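About Uraletti

Uraletti prints flat plates and paints backdrops. We are in Bernport, on the ground floor of a former shoe warehouse, and we have been in the same building since we started. Most of our customers are studios, test rooms, school labs and small workshops that need a clean background, a level top to work on, and printed marks that stay where they are put.

How we started

The business began as a sign shop. We did shop windows, parking signs, door numbers and a lot of menu boards. One of our regular customers ran a product photo studio across the street and asked if we could print a set of square markers on something stiffer than paper. We printed them on offcuts from a parking job. The studio came back for more, then told a second studio, and within two years the plates were taking up more of our week than the signs were. We still make signs for people in Bernport who ask, but they are no longer on the price list.

What we make

Marker plates are the largest part of our work. They are printed black on white, with any pattern the customer sends us, and cut to size. We check every sheet against the customer's drawing before it is cut and again after.

Backdrops come next. We paint and finish wall panels in green, gray and white, and we can match a color you already have if you mail us a piece the size of a playing card. Green outsells the other two put together.

The Ferkata top is our black work surface. It comes in three depths, with a square or an eased front edge. We can also build it as a raised platform with a closed front in the same black.

The Mfaume set is a backdrop, a top and one plate ordered together. It ships on a single pallet and costs less than the parts bought separately.
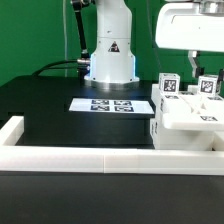 Layout is the part customers ask us about most, and we are happy to help with it before anything is ordered. Send a sketch with the size of your top and tell us where your cables come down. We will send back a drawing with the plate placed on it. One marker is enough for some rooms. Others want a grid, like the four squares printed two by two on the white plate there, flat on the black tabletop with green behind it. White on black gives a strong edge all the way around the plate, and we suggest that pairing to most new customers. If you have colored lights near the top, tell us, as they tint a white surface and you may prefer to see a sample under them first.

The shop

There are 8 of us. Printing and cutting are in the front room, painting is in the back behind a double door, and packing is in the old loading bay. The paint room is kept at the same temperature all year, which is our biggest bill after rent. Panels dry flat on racks for 3 days before they are wrapped. We don't shorten that for rush orders. A rush order moves to the front of the print line and then waits on the rack like everything else.

We keep the drawing for every plate we have cut. If you need a replacement, the order number on the back is all we need – a phone photo of it will do.

Orders and samples

There is no minimum order. A single plate is fine, and so is a single panel. Sample chips of all the standard colors are free, and we send them by regular mail. Large backdrops are made in sections that join with a narrow seam, and we mark the back of each section so they go up in the right order.

Returns are simple for standard sizes. Custom plates can't be returned unless we made a mistake, in which case we print a new one and pay the shipping both ways.

Visiting

Customers are welcome at the shop on weekday afternoons. Please call first so that there is someone free to show you around. The entrance is on the side of the building, past the loading bay, and there is parking for two cars along the fence. We have a small display room with each of the tops set up against a painted panel, so you can see the colors at full size before you order.

Page last updated Tuesday, February 18, 2020.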